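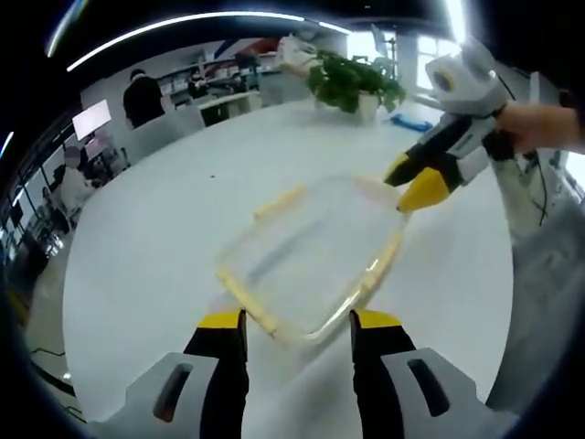
Kotness Kitchen Forum > Storage and Pantry > Do you wash rice before storing the cooked portions?

subinlim
Hello everyone. I cook rice two times a week and keep it in single portions in the freezer. Last Friday I opened a portion and it was hard like gravel in the middle, and soft on the outside. I use jasmine rice from Khondokar, the 5 kg bag, and I weigh 80 g dry for one person. My mother washes the rice until the water is clear. My roommate says washing is a waste and that it has no effect on freezing. Who is right? Please excuse my English, I write slowly but I read everything.
Su-bin Lim

peppertin
Your roommate is wrong. Wash it. The loose starch makes glue between the grains, and when the glue freezes you get a brick.

Old_Musard
I have never washed rice in my life and mine freezes perfectly well. Look at the reheating first. How much water do you add, and do you cover it?

subinlim
Thank you both. I add no water. I put the portion in a bowl, uncovered, in the microwave at 700 watts for two minutes. Is this a mistake?

Old_Musard
There is your gravel. One tablespoon of water, a plate on top, two minutes, then leave it closed for one more minute. Washing has nothing to do with it.

peppertin
It has something to do with it! I did both for years. Unwashed rice comes out of the freezer in one lump, and you have to break it with a fork, and the fork breaks the grains. I agree about the plate.

harbor_lentil
Can I ask when you put it in the freezer? Many people leave the pot on the stove all evening. The rice dries at the top, and it is also not safe. Mine is packed within 20 minutes of cooking, while it still gives steam, so the steam stays inside with the rice. Then I cool the closed boxes quickly and freeze them.

subinlim
I must confess that I leave it in the pot until I finish dinner and the dishes. Sometimes this is two hours. I did not know it is a safety question.

harbor_lentil
Please stop doing that one first. The rest is only about taste.

Sandetti_fan
I sell lunches from home, so I freeze a lot of rice. My opinion, for what it is worth:
Flat portions. A thick ball of rice heats from the outside and the center stays cold. Press it to two fingers high, gently, without squeezing.
Cooked weight is easier than dry weight. Your 80 g dry should give you a little over 200 g. Mine gives 232 g with my pot, but I cook it soft.
Do not keep it longer than one month. After that it tastes like freezer.
About washing, I wash jasmine two times only. Until the water is clear is too much for me, the smell goes away with it.

peppertin
Two times is nothing. Four at least.

Old_Musard
And zero is also a number. I put butter in the pot and the grains separate by themselves.

peppertin
Then you are eating buttered rice, which is a different dish. She did not ask for it.

Old_Musard
She asked who is right, and I am telling her the roommate is right.

harbor_lentil
Maybe she can cook half and half and tell us. It costs nothing.

subinlim
I will do this. One pot washed, one pot not washed, same day, packed hot and flat, both reheated with water and a plate. My roommate agreed to taste without knowing which is which.

Sandetti_fan
Write on the lids! I did the same test in January and mixed them up before lunch.

subinlim
I come back with the result. Both were soft until the center, so the big problem was my dry reheating and the waiting in the pot. The unwashed rice was in one piece and I needed the fork, as peppertin said. The washed rice fell apart easily. But my roommate preferred the taste of the unwashed one, and I could find almost no difference in taste. I will continue to wash two times, because my mother visits next month and she will look.

Old_Musard
So the roommate wins on taste. I am satisfied.

peppertin
You needed a fork. I rest my case.

newmoon_oats
Does the same thing work for brown rice? Mine is always chewy after freezing, with the plate and everything.

Sandetti_fan
Use more water in the first cooking, and two tablespoons for reheating. It stays a little chewy anyway.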